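3.2. Délimiter une table commune au ruban adhésif

La question du découpage d'un plan de travail partagé paraît mineure, et nous l'avons nous-mêmes longtemps traitée en une ligne dans nos comptes rendus. C'est pourtant l'un des aspects de l'étude qui nous a le plus passionnés ! Le ruban de masquage bleu se pose en quelques minutes, se lit de loin et se corrige sans outil. Il garde aussi la trace de ce qu'on lui fait subir, et c'est là que l'observation devient vraiment riche. À l'atelier Mostyn, la table de service a été quadrillée à main levée, sans règle ni cordeau, selon la consigne donnée dans les trois autres sites du projet Ferkar. Nous tenions à cette liberté : une grille tracée au laser aurait effacé justement ce que nous voulions étudier, à savoir la façon dont une limite approximative reste parfaitement utilisable.

Le premier résultat concerne les croisements. Sur la figure 4a, la bande horizontale est faite de deux morceaux posés de part et d'autre de la bande verticale, et ils ne se prolongent pas tout à fait. Juste sous l'intersection, la couche bleue est déchirée ou soulevée et laisse voir un dessous plus pâle.
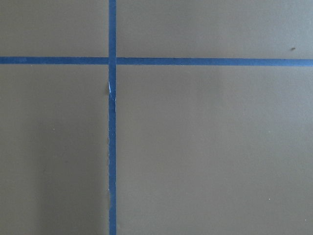 Une participante de l'atelier Mostyn a objecté que ce décalage n'avait aucune importance pour elle, qu'elle rangeait « dans la case et pas sur le trait », et qu'une grille trop parfaite lui donnerait plutôt envie de ne rien poser du tout. La remarque nous a beaucoup éclairés. Elle rejoint ce que nous avions noté lors des essais préliminaires chez Vivari, où les cases les plus régulières étaient aussi celles que l'on contournait le plus volontiers. Nous avons donc renoncé à noter l'équerrage des lignes et retenu un critère beaucoup plus simple : une case est dite lisible si deux personnes, interrogées séparément, en désignent les mêmes limites.

Avec ce critère, 110 cases sur 113 ont été jugées lisibles à l'issue de la période d'essai. Les trois autres se trouvaient toutes en bordure de table, là où une bande manquait ou s'interrompait sur une longueur trop grande. Nous ne nous attendions pas à un accord aussi net – surtout avec des lignes dont certaines penchent franchement.

Le deuxième résultat porte sur les objets qui débordent. Un plateau rectangulaire ne tient pas forcément dans une case, et personne ne songe à retailler la grille pour lui. La figure 4b montre le cas le plus intéressant de notre corpus : le plateau vert, avec son assiette blanche et la cuillère jaune tenue à la verticale, est posé sur le papier brun, et une ligne verticale le rejoint par le haut puis reprend au-dessous.
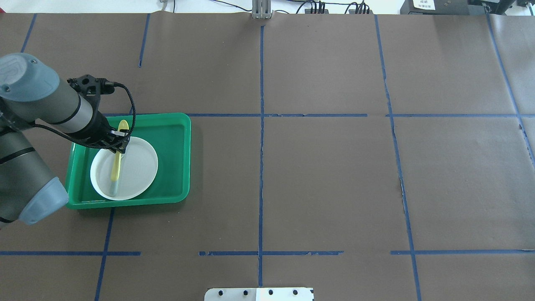 Temps de lecture de la section : 4 min

Le plateau devient alors une case à part entière. Son rebord fait office de limite, le ruban sert à le situer, et la vaisselle se range par rapport à lui. Les participants parlaient spontanément de « la place du plateau », y compris lorsqu'il était parti au lavage, et c'est à nos yeux une très belle confirmation de l'hypothèse de départ. Nous avons consigné 400 poses d'objets dans chaque condition (avec et sans quadrillage) afin de pouvoir comparer les deux séries à effectif égal. Le codage suit la grille Zevine, à laquelle nous avons ajouté une modalité « objet contenu dans un autre », indispensable dès qu'il y a une assiette dans un plateau.

Reste le papier de protection. Un support brun et mat donne un excellent contraste avec le bleu, bien meilleur que le stratifié blanc de nos premiers essais, et il se remplace en fin de mois. En contrepartie, il faut refaire la grille à chaque changement, et deux grilles successives ne se superposent jamais exactement. Nous avons choisi de considérer chaque grille comme une version distincte, numérotée, sans chercher à recaler les unes sur les autres.

La figure 4c illustre enfin la question de l'inclinaison. La bande horizontale remonte doucement vers la droite, la verticale dérive un peu vers la droite en descendant, et les quatre zones obtenues sont de tailles inégales. Une petite marque blanchâtre est visible à la jonction, à droite de la verticale.
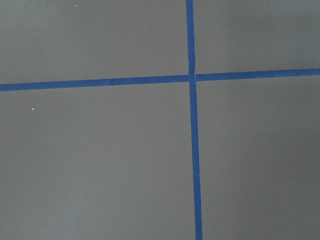
3.3. Usure du ruban et fréquence de remplacement

L'usure a été relevée en fin de journée, vers 18 heures, une fois la table débarrassée. Nous distinguons l'effilochage des bords, le décollement et la déchirure de la couche bleue. Les croisements font l'objet d'un relevé séparé : deux épaisseurs de ruban y forment une légère surépaisseur, que les fonds de plateau peuvent accrocher au passage.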